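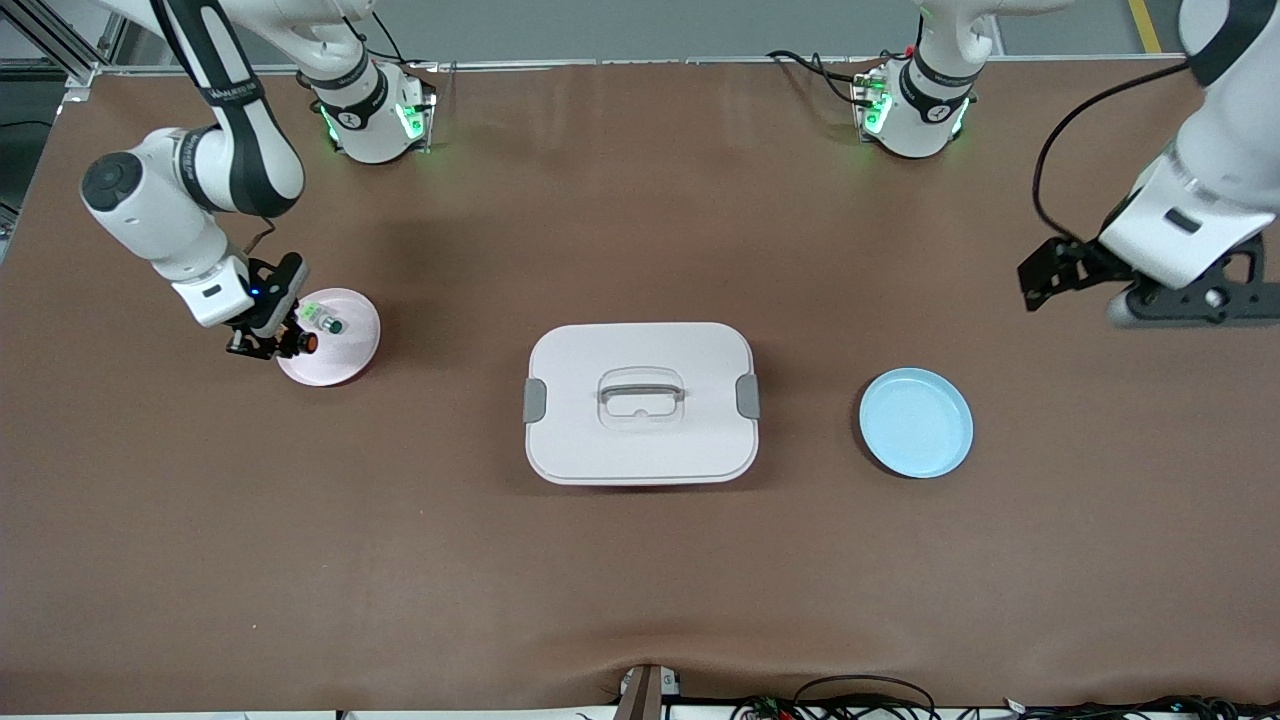 Can I leave the Stondel in a bog all winter?
Leave it in. The logger is built to stay in its tube through freeze and thaw, and pulling it out in the cold usually does more harm to the bog, the tube and your back than leaving it alone.

Stondel Water Table Logger
Brandcombe Field Instruments
$299 each, tube sold separately (we know)

The Stondel measures how far down the water is in peat. It sits in a slotted tube, takes a reading on whatever schedule you give it, and keeps quiet until you come back. If you have ever measured a water table by blowing down a hose and listening for bubbles while the rain went down your neck, you already understand the market for this product.

It was designed for raised bogs, blanket bogs and fens, and for the former versions of those that somebody is now trying to get wet again. It also works in ordinary mineral soil, where it will be bored.

What's in the box
One logger, one hanging cord, one reading cable, one spare seal, one small bag of desiccant and one printed card with the setup steps on it. The card is waterproof. The first edition of the card was not, and we heard about it.

Specifications
Range: 0 to 2,000 mm below the top of the tube
Smallest step recorded: 1 mm
Logging interval: 14 minutes up to once a day
Power: two AA lithium cells, replaceable in the field
Body: stainless steel
Fits: Sirka slotted tube, or any straight tube the logger will slide down without persuasion
Data: plain CSV file, readable by anything

People ask about the 14 minutes. It was meant to be 15. By the time anyone noticed, three customers had written their analysis scripts around it and asked us very firmly to leave it alone.

Setting it up
Push the tube down until it reaches the mineral layer underneath. This matters more than everything else on the page. Peat swells when it's wet and sinks when it's dry, and a tube that only floats in the peat goes up and down with it, carrying your logger along for the ride. You will then have a lovely steady record of nothing. If the peat is too deep to reach the bottom, use the Sirka extension rods, or accept that you are measuring relative to the surface and write that down somewhere you'll find it.

Stand on a board while you work. Your boots squeeze the peat, the water rises in the tube, and the first hour of data becomes a record of your body weight.

Measure the height from the ground to the top of the tube on every visit. Write it in the notebook. Henryk Wysocka, who runs our support desk, can rescue most data sets but not one where this number is missing, and he would like it known that "roughly knee height" is not a number.

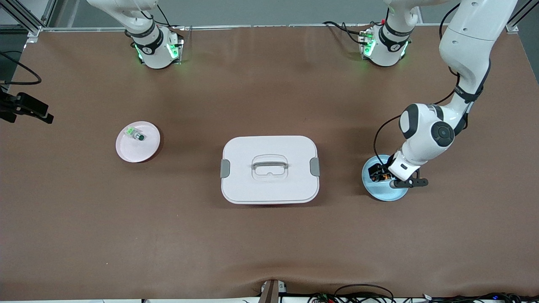 Photo: Rafsan Munasinghe / Brandcombe

How it did at Zalewska
Our longest trial site is Zalewska, a drained raised bog with blocked ditches and a great many horseflies. Genowefa Żak put in the first loggers there in May, a few yards back from the old main ditch, and checked each one by hand with a dip tape every time she visited. One logger, set to daily readings, had 1,523 of them on its original batteries when it was finally pulled up. The seal was fine. The cord had been chewed by something with strong opinions.

Two others did less well. One was lost when a ditch dam let go and took the tube with it, and one was installed upside down by our own sales manager, Zbigniew Kalinowski, who has asked for the arrow on the body to be made larger. It is now larger.

Things it doesn't do
It doesn't measure methane, carbon dioxide or rainfall. It doesn't send data to your phone, since most bogs have the phone signal you would expect of a bog. It won't tell you whether your restoration is working. It tells you where the water is, and the sphagnum will let you know the rest in its own time.

It is also not a fence post, and the warranty team can tell.

Spares and extras
Sirka slotted tube, with vented cap
Sirka extension rod
Replacement seal, pack of five
Hanging cord, plain
Hanging cord, steel core (see Zalewska)
Dip tape, for checking us

Ordering
Loggers ship tested, with a calibration sheet signed by Ksawery Cieślak. His signature is hard to read, but the numbers are typed. Orders placed before noon leave the same day. For a whole-site order, send us a sketch map with the tube positions marked and the peat depth at each, and we'll quote for rods and cord lengths at the same time.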